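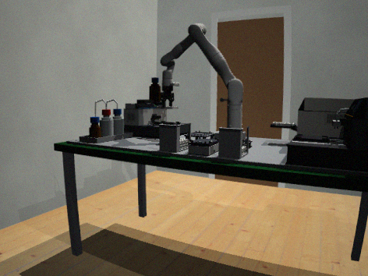
**What is Petano?** A plain text list of sourdough bakes, mine and my friends', with enough notes on each one that you can work out why the bread came out flat.

# Petano: a home bread log

Hi! I bake a lot, I forget a lot, and this file set is what came of it. The log has 1,000 rows, one per loaf, and I stopped adding to it in November when my old oven gave up (rest in peace, you ran hot on the left).

## What's in a row

- `flour`: whatever was written on the bag
- `water`: grams, weighed
- `rise_hours`: first rise only
- `room`: kitchen temperature in Fahrenheit
- `crumb`: a score from 1 to 5, my opinion
- `who`: baker's initials

Thoa Bùi and Montri Meesuk baked the rye loaves. Everything marked `OG` is from Ottavio Greco, who doesn't believe in scales, so his water numbers are guesses and you should probably drop them before you plot anything. I keep them in since his crumb scores are so good it makes me mad!

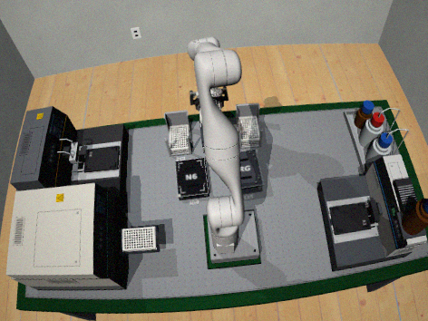
Kitchen space is my biggest problem, and it shows in the data. I shape dough on a counter barely wider than a cookie sheet, so the bigger batches got split and rested in different spots (see `batch_note`). What I'd love is a big gray table like that one, with the green border, and I'd still fill it up with bowls inside a week. Until then, please treat split batches as separate loaves.

## Known problems

Rows with `room` set to 15 are typos. They should say 75, and I'll fix them once I find the notebook again. A few loaves have no crumb score (we ate them too fast). Nattawut Thammasiri sent 3 loaves with no flour listed, and those say `unknown`.

## Using it

Take it, chart it, bake from it. If you clean up the typos before I do, send me the file and I'll swap it in.

Last edited 2026-06-07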